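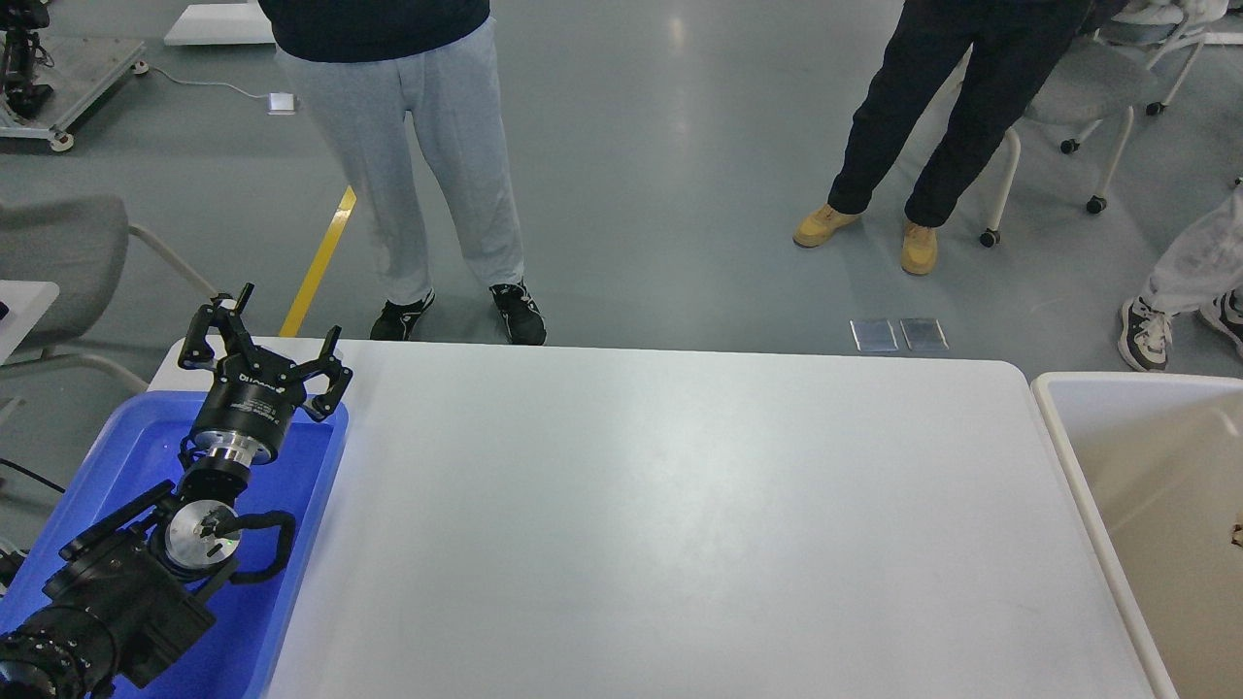

The annual review of household paperwork has been observed in this house for 13 years and is conducted each February. Its purpose is to decide which records shall be kept, which shall be passed on and which shall be destroyed. A shallow tray with a raised rim, such as the blue one at the side of the white table, is well suited to papers awaiting a decision. Deeper boxes are not recommended, as they encourage delay.

Bank statements are retained for two years and then shredded. Guarantees are kept for as long as the article remains in use. The guarantee for the Evon kettle was accordingly withdrawn this year, the kettle having been given to a neighbour in Rundale.
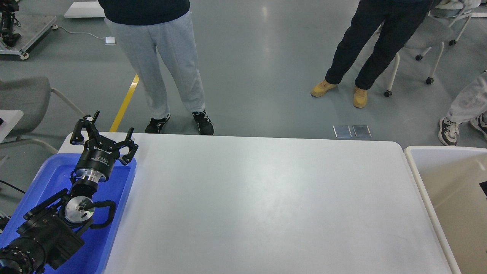 Letters are governed by a separate rule. Those from family are kept without exception, and are filed by sender – a practice adopted on the advice of Jingyi Tian, formerly of the Wollham records office. Filing by date had proved unhelpful, as few of our relatives wrote the year.

Receipts form the largest class of material. A total of 99 were examined on this occasion, of which 33 were retained. Several had faded beyond reading and were discarded.

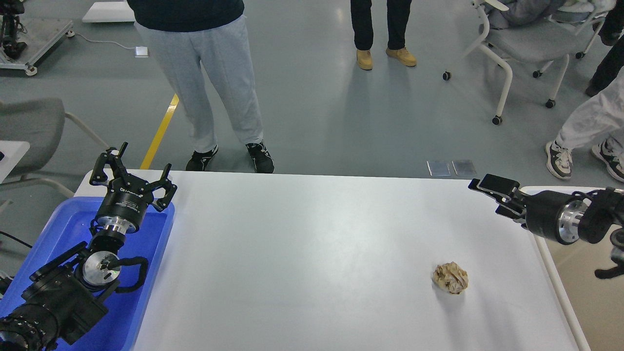

School reports present greater difficulty. They serve no practical end, yet their removal has been opposed at every review to date. They remain in the upper drawer, and the matter has been deferred until next February.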